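Consumables budget (robotics)

In the planning of small robot laboratories, the consumables budget is the part of the spending plan that covers the objects a robot is meant to handle, as opposed to the robot. It is usually the smallest line on the sheet and the one most argued over.

The term came into regular use through the Budamlow purchasing guide, which advised buyers to price the arm, the mounting, the spares and the tabletop props separately. Before that, props were commonly entered under "sundries" - a heading that at the Toltden workshop grew to 1,290 pounds before anyone asked what a sundry was.
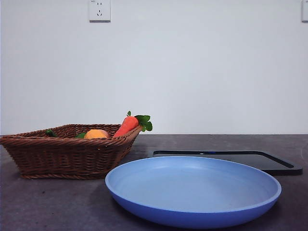 Tabletop props: wicker basket with toy produce, blue plate and black tray.

Toy food is a common choice. It keeps its shape, does not rot and can be bought again in the same size, at least until the shop changes supplier. Arabzadeh's method, widely copied, sets aside 5 per cent of the equipment price for props and replacements. On a budget of 2,000 pounds this leaves a sum that accountants find hard to connect with carrots.

Critics of the method, chiefly the Serkov school, hold that props should be bought after the first month of trials. Toltden tried this in December and spent 219 pounds, mostly on postage.

See also: Depreciation; Spare parts; Petty cash

Page last edited July 2, 2020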